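Dudico Board > TV and Series > Reality and Competition

Thread: Aker season 2, is the jury vote fair?

lo_and_behold
Posted June 28, 2023
Hello everybody. I finished season 2 of Aker yesterday and I have a question for people who follow the show longer than me. In the final, the jury has half of the points and the viewers have the other half. Ceno won the viewers very clearly, but Lò took the title. Is it the same system as in season 1? I could not find the rules in English.

Reijo Kettunen
The system is not the same. In season 1 the jury had one third. They changed it in April, before the filming started, and the producer explained it in an interview. I think the change was good. The viewers vote for the person they like, and the jury looks at the singing.

marta_w
I do not agree with Reijo. If I pay for a vote, I want that it counts. Ceno was better in episode 5 and also in the final. Lò forgot the second verse and smiled, and the jury gave her full points for it.

Reijo Kettunen
She did not forget the verse, the song was shortened for television. You can hear the full version on the album.

pillbox281
I am on Lò's side, but I understand the anger. The margin was 281 points and this is small for a show like this. By the way, I am packing for my move and watching the whole season again in the background, so I go slowly. I am at episode 2.
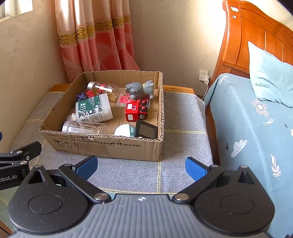 one box, with the MEDICAL one in the middle

marta_w
Good luck with the move! Please write again when you arrive at episode 5. I would like to know if you still think the same.

lo_and_behold
Thank you for the answers. So the jury had more power this year. Does somebody know if the full points table is published? I only saw the totals.

tvguide_north
The table is on the broadcaster's page under the final, but you have to scroll a lot. The subtitles on the stream are also bad, they translate "jury" as "family" two times.

pillbox281
Finished episode 5. Marta, you are right about Ceno in that one, the duet was beautiful. I still prefer Lò in the final.

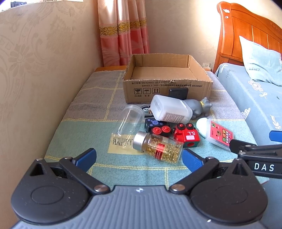
table today, open box at the far end

marta_w
I accept half of a victory :)

Reijo Kettunen
For season 3 I would like to see the jury points before the viewers vote. Then the people can react to it.

marta_w
No, please. Then everybody votes only against the jury.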